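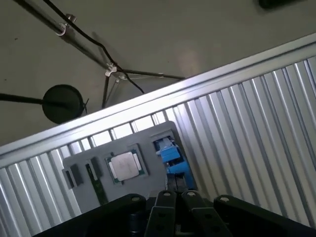 What Goes Inside a Computer?
By Shufen Jia

Computers are put together from separate parts. Each part does one kind of job, and each part has its own shape. Before a computer is assembled, small parts are often kept in a tray with cutouts. A cutout is a hollow made to fit one part. A square part gets a square hollow. A long, thin part gets a long slot.

The square part: the CPU

CPU stands for central processing unit. It follows the instructions in a program, one step after another, very quickly. The CPU in the gray tray has a green base and a silver metal lid. The lid is called a heat spreader. A working CPU gets hot, and the spreader carries the heat away from the chip beneath it to a larger piece of metal called a heat sink.

On the underside, a CPU has many metal contacts. Some types have pins and others have flat pads. The contacts must line up exactly with the socket on the main board.

The long part: a circuit board

A circuit board is a thin sheet with metal paths on it. The paths are called traces, and electricity moves along them from one component to the next. Many boards are green. The color comes from a coating called solder mask, which protects the traces. The narrow green strip to the left of the CPU is a board of this kind.

Chips

A chip is a very small electric circuit made on a piece of silicon. Silicon is an element found in sand. The circuit is too fine to see and breaks easily, so it is sealed in a case – usually black – before it is used. The two small black pieces near the left end of the tray are chips.

Why trays are used

Loose parts can scrape against each other. A bent pin or a scratched contact can stop a part from working. In a tray, every part stays in its own place, and an empty cutout shows that something is missing.

Words to know

Component: one part of a larger machine.
Socket: the place on a main board where a CPU fits.
Trace: a metal path on a circuit board.

Checked by Nestor Baluyot. Updated 12/2/25.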